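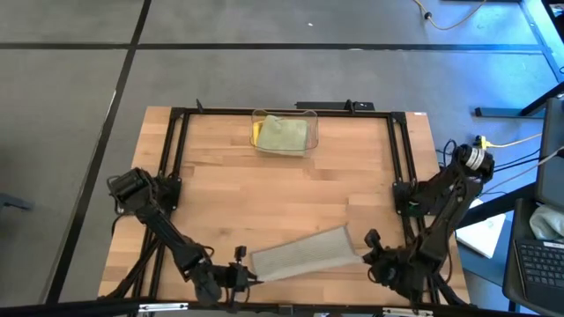

Can a robot do your laundry yet? It depends what you mean by laundry, and how long you are prepared to stand there watching.

I went to the open day at Platuvholm last week, mostly because a friend had a spare place and there was a free bus from Misatbridge station. The leaflet promised "the home of tomorrow, at work today", which is the sort of line that makes me want to stay in and clean the oven. But I've been rude about these things on here before, and it seemed fair to go and be rude from closer up.

The towel table was what everyone had come for. Two black arms are fixed to a frame round a wooden table, one at each front corner, and they work on the same piece of cloth together. I got there as they had hold of a long pale grey towel, one end each, pulled out tight just over the near side of the table. I'll admit it looked good. There is something pleasing about a towel held properly taut, and I say that as someone who folds them against my chest with my chin.

Then I stayed for a while, and I started to notice what I wasn't being shown. It was one towel at a time. There was a clear plastic box at the back of the table with a green cloth already folded up in it, and I asked who had folded that one. "It varies," said the man in the Cuvlow fleece. I asked what happens with a fitted sheet. He laughed, quite nicely, and then answered a question from someone else.

The board by the door said the system had been through 1,053 practice folds. I don't know if that's a lot. My mother must have passed it before I was at primary school, and she was doing other things at the same time. What I wanted on the board was how many of them came out right, and what counted as right, and whether anybody stepped in. Perhaps those figures exist. They weren't on the wall.

The talk upstairs was worse. It was called Tavares, after the project, and lasted 59 minutes, most of it slides about how many hours a household spends on chores. The speaker moved very quickly from "hours spent on chores" to "hours we could give back", as if wiping, sorting, carrying and finding the other sock were all the same job as holding a towel by its ends. When I put my hand up to ask about price I was told it was too early to say. Fine, but it wasn't too early for the leaflet.

In fairness, the people downstairs were far more modest than the people upstairs. A young woman at the table told me cloth is hard for robots because it never sits the same way twice, and that she'd be happy if it coped with a tea towel it hadn't met before. I believed her completely. I'd have listened to her for the whole 59 minutes – she should be doing the slides.

So would I have one at home? I haven't got the room. You'd need a table that size and a frame round it, and my airing cupboard barely takes the towels.

The coffee was two pounds and came in a paper cup with the project name on it. The bus back was late. If anyone went to the afternoon session and saw it try a sheet, leave a comment, I'd like to know how it went.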